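Train crawls on the far side of my garden railway loop, then takes off again

Neusa Miranda
November 18, 2018

Hi all, long time reader, first time asking anything. My garden railway has been up since June and I'm at the point where I either fix this or throw the whole lot into the pond, so please be gentle.

It's G scale, 100 feet of brass track in one big loop, plus a siding by the shed that I don't use much. The power pack is a Guveo that came to me secondhand, and it sits on a shelf just inside the shed door. Two wires run from it to the track, right where the loop passes the shed. That's all the wiring there is. The engine is a little Orow tank engine, the green one, and I usually pull three or four coaches behind it.

Near the shed everything is lovely. The train runs smooth, the headlight is nice and bright, I could watch it all afternoon. Then it goes around behind the hydrangeas and slows down, and by the time it's at the bridge it's barely walking. The light goes dim too. It hardly ever stops completely. Then it comes back up the other side and gets faster and faster until it's flying past the shed, and I have to grab the dial or it'll tip on the curve.

When I first laid the track it didn't do this. Or if it did, it was so slight I didn't notice! It's crept up on me over the fall. We've had a lot of rain and a lot of leaves.

What I've tried so far: wiped the rails all the way around with a rag and rubbing alcohol. Cleaned the wheels on the engine. Took the coaches off, and it's a bit better with just the engine but it still slows down in the same place. I put a level on the bridge section and it's flat, so it isn't climbing a hill.

My brother-in-law says I need a bigger power pack. The one he sent me a link to is $250, and I really don't want to spend that if the problem is something else. Is he right? My whole electrical education is changing a plug, so small words please.

Thanks in advance — Neusa

cinderpit

Your brother-in-law is a kind man but hang on to your money.

If the pack was too weak, the train would be sluggish everywhere, including right by the shed. Yours flies past the shed. So the pack is putting out plenty and it's getting lost on the way to the bridge. What you have is called voltage drop, and I'd bet my lunch it's in your rail joiners (the little metal sleeves that slide over the ends of the rails and hold one piece to the next).

Think of it like a garden hose with a lot of couplings. Each coupling leaks a tiny bit. One or two, you'd never know. By the time you're on the far side of the yard you've got a dribble. The joiners were clean and shiny in June and now they've had a season of rain and grit working into them, so every one of them leaks a little more than it used to. Your wipe-down did the tops of the rails, which is good, but it can't get inside the joiners.

I had this exact thing on my old layout and I did it the slow way first, so let me save you some grief. Get a cheap multimeter. Set it to DC volts, turn the dial on your pack to about where you'd normally run, and take the engine off the shed end. Now here's the bit I got wrong the first time: you have to measure with the train running, or at least with something drawing power. With nothing on the track the meter will tell you everything is fine all the way around, and you'll think you've gone crazy. What I do is set the engine at the trouble spot and hold it back very lightly with a finger so the wheels are just turning, only for a few seconds, and put the probes on the rails next to it. Write down the number. Then do the same by the shed. If there's a big difference, there's your missing power.

After that you can go joint by joint. Touch one probe on each side of a joint, same rail, with the engine drawing power past it. A good joint reads next to nothing. A bad one shows up right away. Most likely you'll find a few that are terrible and a bunch that are so-so.

For the bad ones, pull the joint apart, scrub the rail ends and the inside of the joiner until they're bright, put a smear of conductive paste in there and push it back together. If you have any spare cash, buy rail clamps and use them in place of the slide-on joiners. They screw down tight and they stay good for years. I did mine a few at a time whenever I had a bit of money and it never felt like much of a job.

Oh, and unplug the pack before you go scrubbing. Low voltage on the rails, sure, but if you bridge them with a metal tool you can cook something in the pack.

Old Ye Junction

bigger power pack. had same trouble, got a bigger one, no more trouble

bramble_and_brass

I agree with cinderpit about the joiners, but I'd do something else first, as it's less work and you can have it done by lunchtime.

Run a second pair of wires! At the moment all your power goes in at one spot and has to travel halfway around the loop through all those joints to get to the bridge. So give it a shortcut. Take two wires from the same terminals on the Guveo, run them straight across the yard to the bridge, and hook one to each rail. Use good thick outdoor wire, the kind they sell for low voltage garden lights is fine and it's easy to find. Mine just lies under the mulch. Been through a couple of winters, and the only thing that ever bothered it was me with a spade.

The thing you MUST get right is which wire goes to which rail. The outside rail at the shed has to be the outside rail at the bridge, same wire. If you swap them you've made a short, and the pack will either shut itself off or get hot and unhappy. I tie a bit of red yarn on both ends of one wire before I start, and I always put the red one on the outside rail. Sounds silly, works every time. Turn the dial up just a hair the first time and see if the engine moves. If it doesn't, switch off and check your rails.

And if the siding ever gets turned into a cut-across that sends the train back the other way, stop and ask again, that's a whole different wiring headache.

I'd still clean the joiners near the bridge in the spring, whenever the weather's decent. The extra wires will hide bad joints for a while but they don't cure them. My Budora diesel is a real power hog and it always finds the weak joint before I do.

About the engine going too fast by the shed, once the power is even all the way around you'll find you can leave the dial alone. I set mine, get a coffee and sit down on the back step, and it's still going around at the same pace when the cup's empty.

Let us know what numbers you get off the meter if you go that way, I'm curious now. I'm in and out this week but I check the board most evenings.
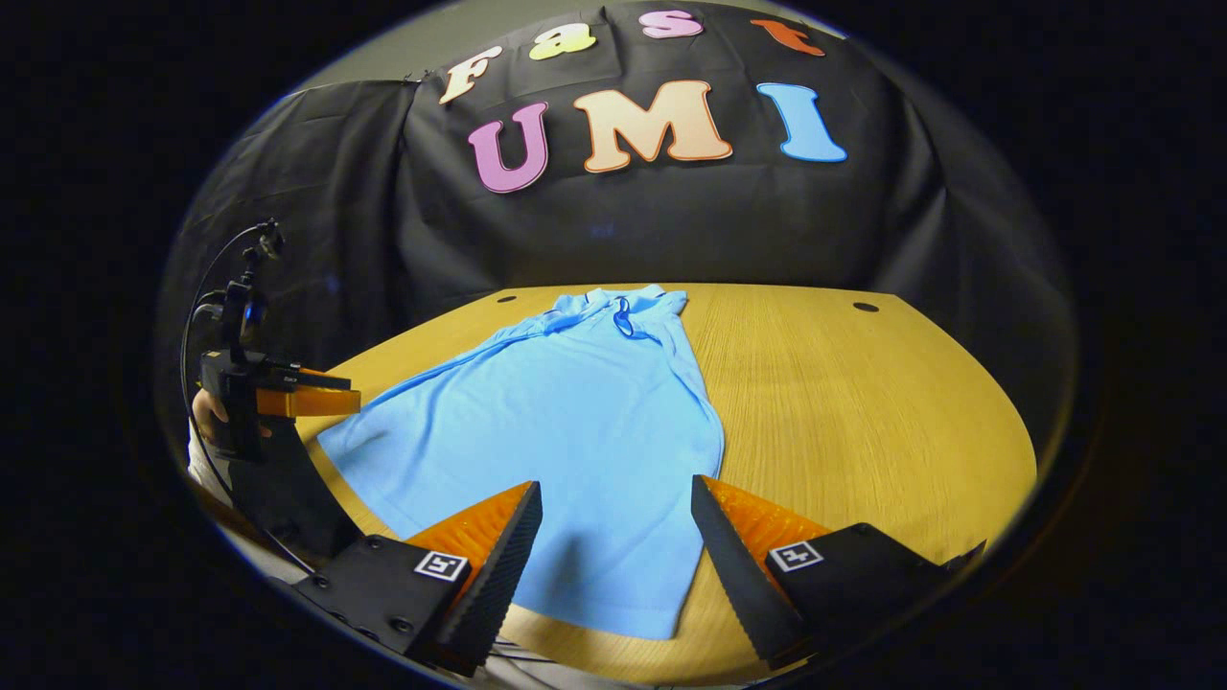
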